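Prelthorpe Allotment and Garden Society
Minutes of the monthly meeting
Thu 14 December, 7.30 pm, back room of the Pultby Road hall

Present: Marion Baird (chair), Hafiz Rahman, Seren Pritchard, Kelly Falcão (minutes), and members as signed in the book.
Apologies: Yu-ting Shek, who sent her water report by email.
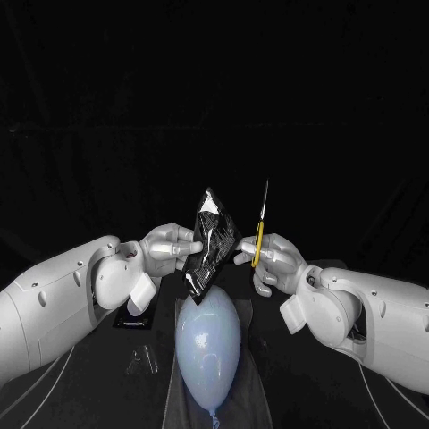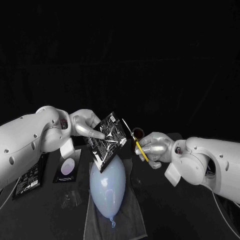

1. Minutes of the November meeting
These were read and accepted with one correction. In item 4 it was written that the lower gate will be painted. It should say repaired. Marion signed the corrected copy.

2. Matters arising
The lower gate has been repaired and closes again, but it must be lifted a little when you turn the key. Hafiz will look at the hinge when the weather is drier.
The letter to the owner of the field behind the lower plots was sent. We did not receive an answer yet. Seren will telephone after the New Year.
The lost wheelbarrow with the green handle was found behind the compost bays.

3. Money
Hafiz presented the account. The balance at the end of November was £3,973. From this we must still pay the insurance and the last water bill of the year. The plant sale in spring brought more than we expected and the autumn one brought less, so over the whole year the result is nearly the same as before.
A member asked if we can keep the rent without change. Hafiz answered that for the coming year it is possible, but he would not promise it for the year after. It was agreed to keep the rent as it is.
Five members have not paid the second half. Marion prefers to speak with them before any letter is sent, and the meeting agreed to this.

4. Water
Yu-ting's report was read aloud by Seren. The supply was turned off for the winter and the pipes were emptied. The tap beside the Bernum path was dripping during most of the autumn and the washer has to be changed before the water comes back. She thinks the pipe under this tap is also old and asks for permission to dig there and look.
There was a long discussion about water butts. Hafiz would like the society to buy a large tank of 900 litres and put it next to the shed, where it can take the rain from the roof. Two members were afraid that the ground is too soft for such a weight. Seren said that slabs could be laid first, and that she knows where there are used ones for free. It was agreed that Hafiz will bring two prices to the next meeting, one with the stand and one without it. Permission was given to Yu-ting to dig at the tap.

5. Waiting list and empty plots
There are 20 names on the waiting list. Plot 7 and the lower half of plot 16 will be free from January. Marion proposed to divide plot 7 in two, because many people on the list have asked for a smaller piece. One member was against this and said that a half plot is never enough for potatoes. After voting, the proposal was accepted. The person who now has the half next to it will be asked first if the new path may go along her side.

6. Shed and tools
The big strimmer does not start. It will go to the workshop in Pultby with the small mower, which only needs sharpening. Members are asked to write in the shed book when they take a tool home. The book was empty for the whole of October, while at the same time both long forks were away.
The lock code will be changed on the first Saturday of January. Kelly will send the new one by email, and Marion will tell the members who do not use email.

7. Seed order
The order for potatoes and onion sets goes out at the end of January. The forms were on the table and more can be found in the shed. Please write the variety clearly. Last year we received one bag of a red potato that no member wanted to recognise as his own, and it was in the end planted by Seren.
There was a question whether we could order broad beans together too. Kelly will ask the supplier for the price of a larger bag.

8. Bonfires
Again there was a complaint from the houses on the Bernum side. Fires are permitted only after dusk and not when the wind goes towards the houses. Marion will put a new notice on the board, as the old one can no longer be read.

9. Any other business
Marty, the cat from the end house, has been sleeping in the shed. Members should look behind the sacks before they lock the door.
Seren offered to show winter pruning of apple trees on plot 3 in January. The day will be put on the board. Please bring your own secateurs.

10. Next meeting
Second Thursday of January, same room, 7.30 pm. Yu-ting will bring the key.

The meeting was closed at 9.10 pm.

Minutes written by Kelly Falcão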